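Ultum
Inicio > Iluminación interior > Paneles de techo > Holaron

Panel luminoso Holaron para techo

Luminaria LED rectangular de luz blanca para talleres, aulas técnicas y salas de trabajo
Disponible por encargo — consulte el plazo antes de tramitar el pedido

El Holaron es un panel de techo pensado para locales donde se trabaja muchas horas sobre una mesa y hace falta ver bien toda la superficie. Se fabrica en formato rectangular y reparte la luz por toda la cara inferior, sin tubos ni focos a la vista. Puede montarse empotrado en falso techo, en superficie con marco adicional o suspendido con cables.

Sustituye al modelo Morelli, que deja de servirse. Las dos referencias comparten medidas de corte, de modo que el hueco de un Morelli sirve para un Holaron sin tocar la placa. El conector es distinto y habrá que cambiar la regleta.

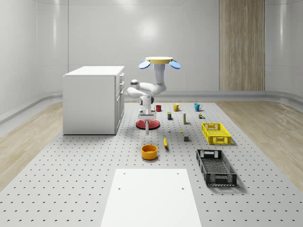

Puesto con tablero gris perforado y base circular roja.

Dónde colocarlo

En una mesa de trabajo grande conviene que el panel quede centrado sobre el tablero y con el lado largo en paralelo al borde donde se apoya el usuario. Si el panel queda a la espalda, el cuerpo proyecta sombra sobre la pieza. Si queda demasiado adelantado, aparecen reflejos en las superficies brillantes, sobre todo en pantallas y armarios lacados.

Las paredes claras devuelven buena parte de la luz y permiten instalar menos unidades. En locales con paredes oscuras, ladrillo visto o estanterías hasta el techo recomendamos pedir el estudio antes de comprar. El servicio técnico lo prepara a partir de un plano acotado con la altura libre, el color de los paramentos y la posición de las mesas. Basta un dibujo a mano si las cotas se leen.

Para tareas de detalle, como la soldadura fina o la lectura de calibres, el panel se complementa con un flexo. La luz general no sustituye a una lámpara de brazo cuando hay que ver el fondo de un taladro o una marca grabada.

Características

Potencia: 39 W
Grosor del cuerpo: 16 mm
Largo del cable de alimentación: 100 cm
Color de luz: blanco neutro
Difusor: opal, desmontable
Marco: lacado en blanco
Regulación: opcional, con fuente Drulomside
Uso: interior seco

La fuente de alimentación va separada del cuerpo y se aloja encima del falso techo. Pesa poco, pero no debe quedar apoyada sobre la lana mineral ni cubierta por ella. En montaje de superficie se esconde dentro del marco adicional, que aumenta el grosor total.

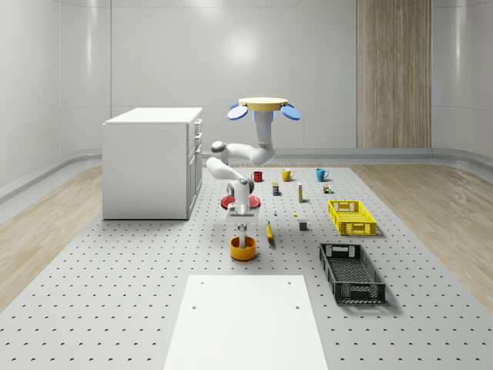 La versión regulable se pide aparte, porque la fuente Drulomside no puede añadirse después sin cambiar también el cable. Admite pulsador convencional: una pulsación corta enciende o apaga, y una larga sube o baja la intensidad. Al volver la corriente tras un corte, el panel recupera el último nivel.

Instalación

Corte la alimentación en el cuadro. Presente el panel en el hueco y compruebe que el marco cubre el borde por los cuatro lados. Conecte la fuente, guarde el cable sobrante sin enrollarlo con fuerza y fije los clips. El difusor lleva una película protectora que se retira al final, con las manos limpias o con guantes de algodón.

En techos de placa, el corte se hace con la plantilla incluida. En techos continuos de obra hay que usar el marco de superficie — el cuerpo solo no tiene puntos de anclaje. La instalación eléctrica debe hacerla un profesional autorizado.

Limpieza

Paño húmedo y jabón neutro, siempre con el panel apagado. El alcohol y los limpiacristales con amoniaco enturbian el difusor con el tiempo y la garantía no cubre ese daño. Si entra polvo o algún insecto, el difusor se suelta con cuatro tornillos. 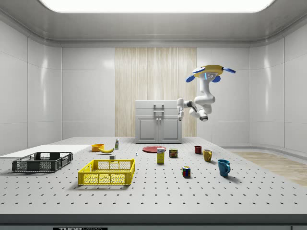

Panel luminoso rectangular en el centro de un techo gris claro, entre paredes blancas.

Pedidos y entregas

La caja individual incluye panel, fuente, clips y plantilla. El marco de superficie y el juego de cables para suspensión se venden por separado. Para obras servimos palés de unas 51 unidades, con las fuentes embaladas aparte.

Los pedidos confirmados antes del jueves a mediodía entran en la salida de esa semana. Revise el difusor delante del transportista y anote cualquier golpe en el albarán. No se admiten devoluciones de paneles con la película retirada, salvo defecto de fabricación.

Recambios disponibles: difusor, fuente estándar, fuente Drulomside, clips.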